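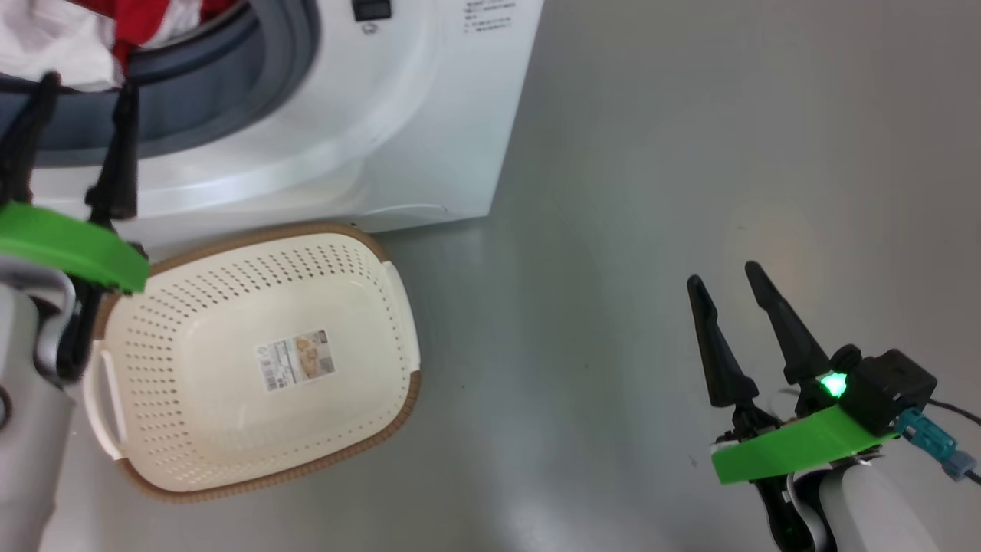
常见问题

双臂衣物搬运套件 Stumer 用户问答
最近更新:五月

本页收集了客户在购买前和购买后最常提出的问题。套件由 Onen 公司设计和供货,中文页面由我们自己的员工撰写,中文不是我们的母语。如果有的句子读起来不自然,或者意思不清楚,请来信告诉我们,我们会修改。

一、关于产品

Stumer 是什么产品?

Stumer 是一套放在滚筒洗衣机前面使用的双臂设备。它的工作是把洗好的衣物从滚筒里取出来,放进地上的洗衣篮。您也可以让它做相反的工作,把篮子里的衣物放进滚筒,但是这个功能目前还是测试版,请看后面的说明。

它是给家庭用的吗?

目前不是。我们的客户主要是大学实验室、养老机构的研究部门,还有小型洗衣房。一个家庭如果有懂技术的成员,也可以购买,但我们不提供上门的日常服务,说明书也是按照技术人员的水平写的。

套件里包括什么?

标准套件包括:左右机械臂各一条,两指夹爪两个,夹爪安装支架两个,头部摄像头一个,控制盒一个,电源线和数据线一套,备用指尖 6 个,紧急停止按钮一个。洗衣机和洗衣篮不包括在内。控制用的电脑也不包括在内,对电脑的要求写在安装手册第一章。

有没有单臂的版本?

有,名称是 Stumer 单臂版。单臂版可以取小件衣物,例如毛巾、袜子、短袖衫。床单和浴巾这样的大件,一条手臂常常拉不干净,衣物的一半还留在滚筒里。如果您的洗衣量以大件为主,我们建议选择双臂版。

Onen 和 Van Beek 是什么关系?

Onen 负责机械臂、夹爪和软件。Van Beek 是我们的合作经销商,负责仓库、发货和维修零件。您的发票可能由其中任何一家开出,保修条件是相同的。

二、洗衣机和洗衣篮

哪些洗衣机可以使用?

前开门的滚筒洗衣机都可以试。门口直径最好不小于三十厘米。波轮洗衣机和上开门的洗衣机不支持,因为手臂不能从上方伸到桶底。

斜面滚筒的机器可以吗?

可以。斜面滚筒对我们的设备比较有利,摄像头从高处看下去,能看到滚筒里更多的地方。完全垂直的门,里面靠上的部分看不清楚,取衣的时间会长一点。

洗衣机面板上是日文或者其他文字,会不会有影响?

不会。设备不读面板上的文字,也不按面板上的按钮。选择洗涤程序和启动洗衣机仍然由人来做。

它能自己打开洗衣机的门吗?

不能。请您在启动任务以前把门完全打开,并且确认门不会自己关回来。有的机器门比较轻,地面又不平,门会慢慢往回走。遇到这种情况,可以用一根软带把门固定住。我们正在开发开门功能,完成的时间现在不能保证。

门口的橡胶密封圈会不会被夹坏?

这个问题很多客户都问过。软件里有一个"密封圈保护区",夹爪进入这个区域以后速度会降低,夹爪不在这个区域内闭合。第一次使用时,您需要做一次门口标定,让软件知道密封圈的内边在哪里。标定做得不好,保护区就不准确。如果您移动了洗衣机,哪怕只是移动了几厘米,也请重新标定。

密封圈颜色太深,摄像头能看清楚吗?

一般能。深灰色或黑色的密封圈和白色机身之间的对比很大,软件容易找到边界。比较困难的情况是浅色密封圈加上浅色衣物。这时候请在软件中手动画出边界,方法在安装手册第三章。

洗衣篮有什么要求?

我们建议使用硬的塑料篮,长方形,高度低于洗衣机的门口。篮子的两侧有把手没有关系。侧面有小孔的篮子也可以。软的布篮不推荐,衣物放下去的时候篮边会倒,软件就找不到篮子的位置。

新买的篮子,标签需要撕掉吗?

需要。篮底如果有带图片或条码的标签,请在正式使用以前撕掉。原因有两个:软件有时会把标签当成一件小衣物,结果认为篮子不是空的;另外,湿衣服放在上面,纸标签会变软,粘在衣服上。我们测试时也忘记过这件事。

篮子应该放在哪里?

放在地上,洗衣机的正前方,两条手臂之间。篮子的长边和洗衣机平行或者垂直都可以,但必须整个在摄像头的视野里。请不要把篮子放在手臂的正下方,手臂往回收的时候可能会碰到篮边。

三、安装

安装需要多少时间?

两个人按照手册安装,第一次大概需要半天。机械部分比较快,时间主要花在标定上。以后如果只是更换夹爪或者支架,不到一个小时就能完成。

支架为什么是绿色的?

绿色和大部分衣物、地面、白色机身都不一样,软件可以用它来检查手臂的位置。请不要给支架喷漆,也不要贴胶带。如果您经常洗同样绿色的衣物,例如手术服,可以向 Van Beek 订购橙色的支架,价格相同。

夹爪上的绿灯是什么意思?

绿灯一直亮,表示夹爪通电,可以工作。绿灯慢闪,表示夹爪在等待命令。红灯表示过热或者电流过大,请停止使用,等夹爪冷却以后再启动。如果绿灯一直不亮,请先检查夹爪旁边的接头有没有插到底,这是最常见的原因。

线缆应该怎么固定?

请使用套件里的线夹,从夹爪开始,沿着手臂往下固定,在每个关节的地方留一点余量。线太紧,手腕转动时会把接头拉松。线太松,又会挂到洗衣机的门或者篮子的把手。固定以后,请用手慢慢转动每个关节,从一头转到另一头,看线有没有被拉直。

对地面有要求吗?

地面要平,要硬。地毯不可以。表面很光滑的浅色地面可以用,但是要注意反光。窗户或者灯的反光如果正好落在篮子旁边,软件可能把亮的地方当成一块白布。解决办法很简单:拉上窗帘,或者把灯换一个方向,或者在软件里把那一块地面设为"忽略区域"。

设备周围需要留多少空间?

洗衣机前面请留两米,左右各留一米。在设备工作的时候,人、小孩和宠物都不应该进入这个范围。

浴室里可以使用吗?

不可以。设备没有防水等级。洗衣房里有一般的湿度没有问题,但不能有水直接喷到手臂或控制盒。如果洗衣机漏水,请马上按紧急停止按钮,再拔掉电源。

四、日常使用

一次取衣的过程是怎样的?

洗衣程序结束以后,您打开门,放好篮子,在软件里按"开始"。设备先看一遍滚筒和篮子,然后选一个容易夹的地方,通常是离门口最近的布边或者突起的部分。一条手臂夹住衣物往外拉,另一条手臂在需要的时候帮忙托住。衣物到了篮子上方以后,夹爪打开。设备再看一遍滚筒,重复上面的动作,一直到它认为滚筒空了为止。

它怎么知道滚筒已经空了?

它只知道摄像头能看到的部分。一只深色袜子贴在滚筒顶上,它很可能看不到。所以我们在每次任务结束后都会显示一条提示,请您自己用手摸一下滚筒里面。请不要关掉这条提示。

速度怎么样?

比人慢。一个成年人一分钟内可以做完的事,它需要好几分钟。我们自己的测试一共做了 200 次取衣任务,其中 37 次需要人来帮忙,多数是因为衣物互相缠在一起。测试用的是混合衣物,没有使用洗衣袋。您的结果可能更好,也可能更差,和衣物的种类关系很大。

衣物缠在一起怎么办?

设备会先试着放下再重新夹。试三次还不成功,它会停下来,发出声音,等人来处理。长袖衣服、围裙的带子、床单的角是最容易缠的。把床单和小件分开洗,情况会好很多。

条纹衣服会不会认错?

以前的版本有这个问题,一件红白条纹的衣服会被看成好几件。现在的版本已经改善很多,但没有完全解决。认错的后果一般不严重,夹爪会在衣服上选一个不太合适的地方,多试一次。

它会损坏衣物吗?

指尖是软的材料,普通的棉布和化纤没有问题。丝绸、蕾丝、毛衣,还有带珠子或者亮片的衣物,请不要使用本设备。有金属拉链的衣服请先把拉链拉好再洗。

可以遥控操作吗?

可以。套件支持用一对手柄远程控制两条手臂,手柄需要另外购买。很多研究客户用这种方法来记录自己的动作数据。记录的文件保存在您自己的电脑里,我们的服务器不会收到。

"放入滚筒"的功能为什么还是测试版?

把衣物放进去比取出来难。衣物从夹爪下面垂下来,会挂在门口的下边,有时会夹在密封圈和门之间,而设备现在还不能可靠地发现这种情况。使用这个功能时,必须有人在旁边看着,关门以前也要由人检查密封圈一圈。

五、保养和零件

指尖多长时间换一次?

我们建议每 500 次任务更换一次。如果您看到指尖表面变得光滑或者有裂口,请提前更换。更换指尖不需要工具,把旧的拔下来,新的推进去,听到一声轻响就可以了。

怎么清洁?

请用拧干的软布擦手臂和支架。摄像头镜头用镜头纸。夹爪的手指之间容易积棉絮,每个星期用小刷子刷一次。不要用酒精擦指尖,材料会变硬。

可以使用其他公司的夹爪吗?

支架上的孔位是公开的,图纸可以在支持页面下载。Rolley 系列的夹爪我们测试过,可以安装,但灯的状态不会在软件里显示。使用其他夹爪造成的损坏不在保修范围内。

保修多长时间?

手臂、控制盒和摄像头保修两年,夹爪保修一年。指尖和线夹是消耗品,不保修。

设备坏了,需要把整套寄回去吗?

一般不需要。请先把日志文件和几张照片发给我们。大多数情况下,我们判断以后由 Van Beek 直接寄出零件,您自己更换。需要寄回的时候,请使用原来的箱子和泡沫,手臂要先转到"运输姿势"。没有固定好的手臂,在路上很容易损坏手腕的关节。

六、购买

可以先试用吗?

可以租用一个月。如果租用以后决定购买,租金可以从价格中减去一半。运费由客户承担。

有没有教育优惠?

有。大学和职业学校请用学校的邮箱来信,写明用途和需要的套数,我们会寄出报价单。

多长时间能到货?

标准套件一般在付款以后三到四个星期发出。橙色支架和遥控手柄没有固定库存,请在订货以前先询问。

中文说明书有吗?

安装手册和安全手册有中文版。软件界面有中文,但是一部分错误信息还是英文,翻译工作正在进行。来信请用中文或者英文,两种语言我们都能回复,中文的回复可能会晚一两天。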